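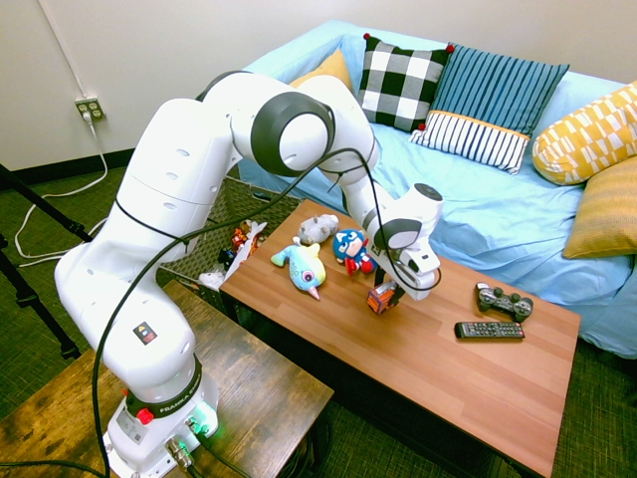

1. Background and Purpose

This report covers the cooling system work carried out on the Jekton track car during the spring term. The car is a used rear-wheel-drive coupe that the Hikia Technical College motorsport program prepares for amateur track days. At the end of the previous season, drivers reported that engine oil temperature climbed steadily after the fourth lap and that sessions had to be ended early. The project team was asked to find the cause, propose a remedy within the program budget, and test the result before the summer events.

The work was limited to the engine oil circuit. Brake cooling and the gearbox were left to a separate group and are mentioned only where they affected the layout of hoses.

2. Condition of the Car at the Start

The car arrived with its original oil cooler mounted low in the left front wheel arch. The fins were bent over much of the face, and a plastic liner fitted by a former owner covered part of the air outlet. Air could enter the arch but had no clear path out. The oil lines were sound, although one bracket had been replaced with a cable tie.

Baseline runs were made at the Primau circuit on a dry Monday morning. The team recorded oil temperature at the end of each lap. The readings rose on every lap and had not leveled off when the driver came in. Coolant temperature stayed normal throughout, and for this reason the radiator was left alone.

3. Options Considered

The first option was to repair the original cooler and open the rear of the liner. It was inexpensive and added no weight. The second was to move to a larger cooler behind the front bumper opening, with new lines and a thermostatic plate. A rear-mounted cooler with its own fan was also discussed, but the long hose runs and the extra electrical load were judged unsuitable for a car maintained by students.

The team selected the second option. An Afridi 18-row cooler was already held in the program's parts store, so the remaining cost was mainly hoses and fittings. These came to just over 200 dollars.

4. Installation

The cooler was mounted on 2 folded aluminum brackets with rubber bushings. The hoses were routed along the inside of the left chassis rail and held with lined clamps. At the first trial fit, the lower hose rubbed against the anti-roll bar at full steering lock — a fault that was found only when the car was back on its wheels. The hose was shortened and the fitting turned to give more clearance.

A simple duct was then made from sheet aluminum to close the gaps around the cooler. The first version blocked access to the towing eye and failed the internal safety check. It was cut back and refitted.
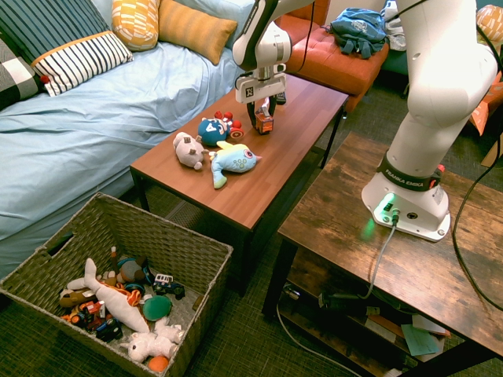
5. Track Testing

The second test took place at Primau in similar weather, with the same driver and tires. The car completed 54 laps over the day, divided into several sessions. Oil temperature rose during the opening laps of each session and then held steady. No session was ended because of heat.

Oil pressure at idle was slightly lower than before. The team believes this is related to a change of oil grade made at the same time. Changing both items at once was an error in planning, and it leaves the effect of the cooler less certain than it should be.

6. Recommendations

The duct should be remade in thicker material, as the present one had begun to crack at the lower left rivet by the end of the test day. A stone guard should be fitted before the next event. The baseline run should be repeated with the present oil if the original cooler is ever refitted. Hose clamps are to be checked after every session, and the result entered in the car's log book.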